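June, by Valentin Holzer

Search products... Go

Nometow Tray Handling Package

I've been selling this package for 2 years and I still get a kick out of demo days! Last Saturday we had 13 people squeezed in at Moser to try the Nometow software on the simulator (coffee was on me, and it went fast). You pick a room, drop in your arm and your objects, and give it a job. The bedroom is everybody's favorite, so that's the one we ran most.

It comes with 41 ready-made objects, and you can load your own too. One lady wanted her whole kitchen in there by lunch – we got as far as the spoons. Setup takes around 9 minutes on a decent laptop, a little longer if you add the Paltuten room pack.

We're doing it again next month, same place, doors open at 10. Bring your own laptop if you'd like a trial copy to take home, and please email me first so I can save you a chair. The Piston add-on is still sold separately, but ask me about the bundle price!

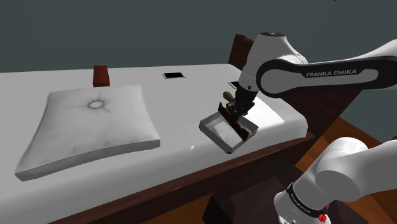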